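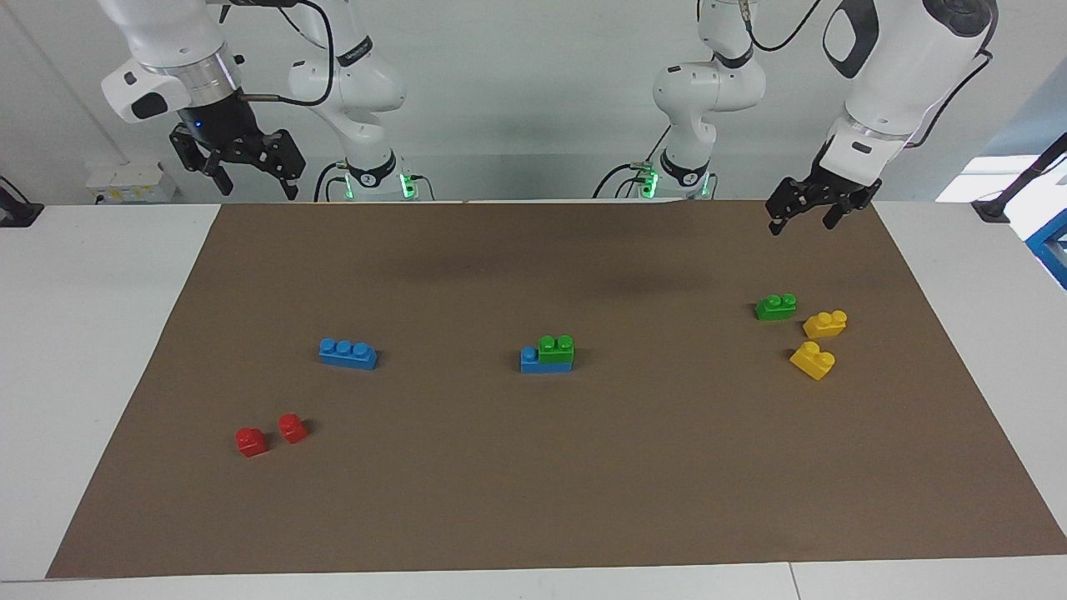 Orley Writers' Club
Short Fiction, February prompt: "a very small building"

The brown mat was the whole country of Chala, and the white table all the way around it was sea. The girl had settled this before breakfast and she was thrilled with it! A country that flat could hold anything - a harbor, a railroad, a bakery with 96 kinds of roll.

"Where do the people live?" her grandfather asked.

"They haven't been built yet."

He thought this was wonderful. He pulled up a chair and asked if Chala had any laws, and she said just one, that every tower had to have a name before it got a second brick. So they sat and argued about names, happily, for most of the morning. He wanted Prullach. She said Prullach sounded like somebody sneezing in a boot, and he laughed so hard he had to take his glasses off.

"Lovora, then," he said.

Oh, Lovora was perfect!
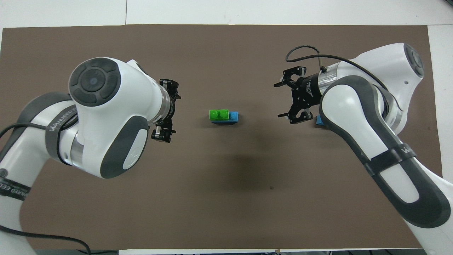
Stories under 2000 words

Two bricks, one on top of the other, right out in the middle of the brown. Lovora! It was the tallest thing in the country, and from the top (she put her chin on the table to check) you could see clear to the ocean.

"How many people can fit?" he whispered.

"348," she said. "But they have to take turns at the window."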